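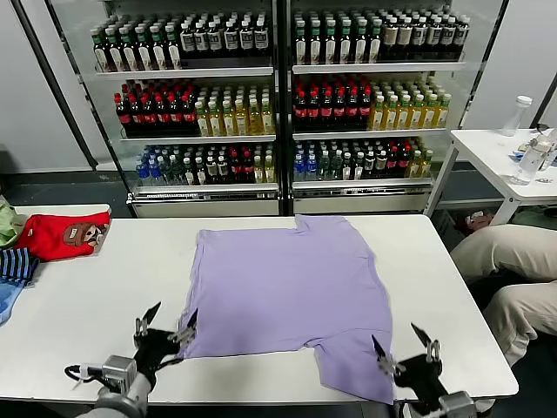 Darnell Sorensen objects to the usual term "flat fold" on the ground that every fold is flat once it is pressed down, and prefers "table fold" for any method in which the garment is laid out on a surface before it is creased. Both names are in use, and this article treats them as equivalent.

T-shirt folding (table method)

By the Iltcombe Household Reference staff
12 April 2025
Reading time: 3 min
Print this article | E-mail this article

The table fold is a method of reducing a short-sleeved knit shirt to a rectangle for stacking, shelving or packing. It is distinguished from the hand fold, in which the shirt is held against the body or in the air, and from rolling, in which the fabric is wound from hem to collar.

Work surface

The surface should be level, clean and larger than the shirt when spread. A rectangular table is the common choice — its straight edge gives the folder a line to check the hem against. A bed is less suitable, as the mattress gives under the hand and the creases drift. Folded pieces are normally set to one side of the same table, so that the space in front of the folder stays clear.

Spreading

The shirt is laid with the body square to the table and the sleeves opened to the sides. Which face goes down depends on the result wanted: a shirt spread front down shows its chest print when finished, and one spread front up shows its back. Wrinkles are moved outward with the flat of the hand, from the center toward the seams. Bunching is most frequent where the neckline meets the shoulder, where the collar rib is thicker than the body fabric and resists lying flat. The hem is the other trouble spot. A corner that has turned under will carry its slant into every later fold.

Folding sequence

The first folds are made lengthwise. One side of the shirt is brought toward the center, and the sleeve is turned back on itself so that it lies inside the new edge. 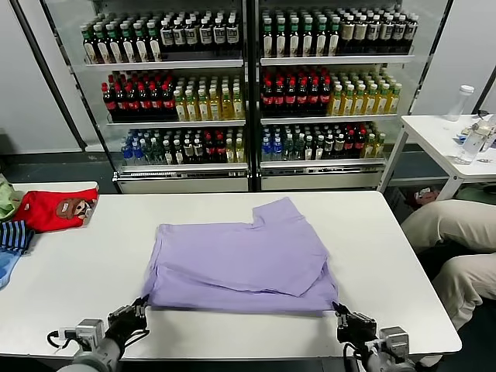

The second side is then treated the same way, and the two edges should run parallel from shoulder to hem. Where they do not, a diagonal crease forms across the body, and the fabric has to be opened and laid again; pulling at the corners only stretches the knit.

The crosswise folds come last. The hem is lifted by both corners and carried to the collar, giving a half fold, or carried partway and folded again, giving a third fold. The half fold suits deep shelves. The third fold produces a smaller and thicker block for drawers.

Grip

Corners are held between thumb and forefinger, close to the edge. A grip taken too far in leaves a loose margin that trails under the shirt when it is set down.

Faults

The purple garment on the white table, at a late stage, has the form of a wide rectangle with a looser fold near its right side. Looseness of this kind is corrected by smoothing toward the open edge.

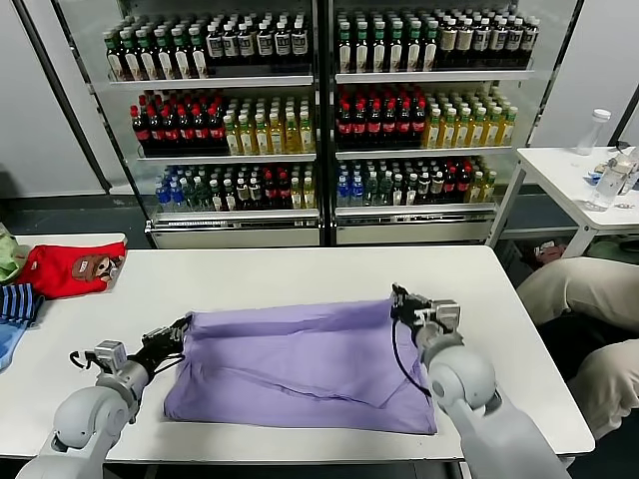 Regional names

In Iltcombe the third fold is called the Lungu fold, after a local drapery that stacked its shirts in this way. The Fakania laundry manual of 236 pages lists it as "short block" and allows a stack height of 30 centimeters before the lower pieces begin to mark.

See also: Hand fold; Rolling (packing); Collar rib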